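Live Streaming for Community Events
Week 6 handout: sound first, pictures second
Notes by Boglárka Hajdu

Welcome back, everyone, and thanks for sticking with me through last week's rather long detour into upload speeds. This week we get to my favourite topic, the one I'm always told I go on about, so do get comfortable.

Viewers will forgive a soft picture for a surprisingly long time – they won't forgive bad sound for more than a minute or two. If your budget only stretches to one good thing, please make it the microphone.

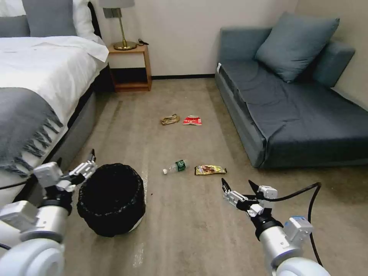 For a single speaker, a lapel mic is usually the kindest choice. Clip it a hand's width below the chin, and ask them (nicely!) to leave scarves and lanyards off. For a panel, give every person their own mic if you possibly can. Passing one along the table sounds friendly enough, but the folks at home miss the first few words of every answer.

Attila Dobos, who will be taking the practical with me, likes to send the audio through a small mixer before it gets anywhere near the encoder, and I've come around to his way of thinking.
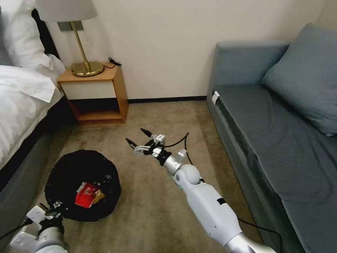 Keep your peaks comfortably below the red, and listen on closed headphones, in the room, with the audience chattering away. When we streamed the Kella choir evening to 4,000 viewers, the hum we'd missed at rehearsal was perfectly obvious once I had the proper headphones on. A ground loop, as you've probably guessed, and my own fault for mixing power circuits.

Before the practical, please:
1. Read the Vatberg mixer guide, chapter 3.
2. Record a minute of yourself talking in your favourite room at home, and another in the kitchen.
3. Write a few lines comparing the two.
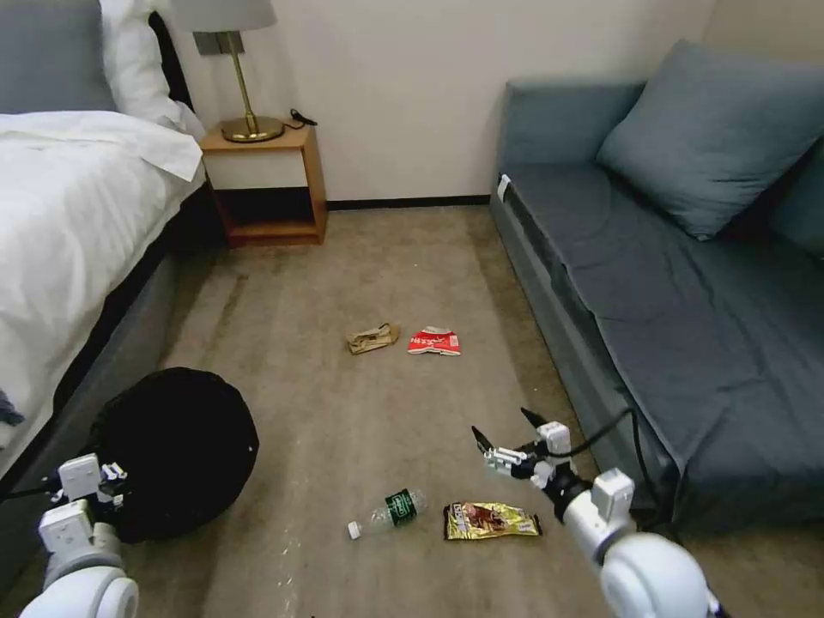 Assessment
Hand in your recordings and notes by 08/06/2018. The task is marked out of 100, and spelling doesn't count.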